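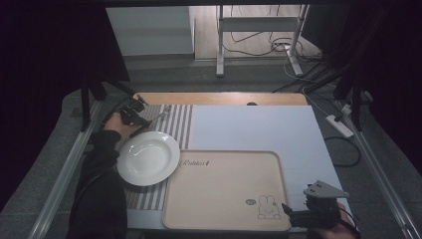 Karthikeyan Varghese
Are your two grippers on the same clock? I'd check that before you touch the planner at all.

Saranya Rai
I thought so, but now I'm not so sure! We're teaching a policy to set a table, fork and plate and tray, and on replay the left hand closes on the fork a hair too early, every time. I've retrained twice, and the loss looks lovely (which makes it all the more maddening). Both streams get resampled to 15 Hz before training. Where would you look?

Karthikeyan Varghese
Oh, I know that one well. Plot the raw timestamps for jaw width and for video, before resampling. Ours were off by 200 ms because the logger stamped the video when it was written to disk. Shift one stream to match, rebuild the set and retrain from scratch. A fork is thin, so small timing errors show up there long before they bother a plate.

Numuddale
could be the smoothing filter too, try turning it off

Brastley
Had the same thing with 40 demos. More demos helped a bit, but I never did find the cause, sorry.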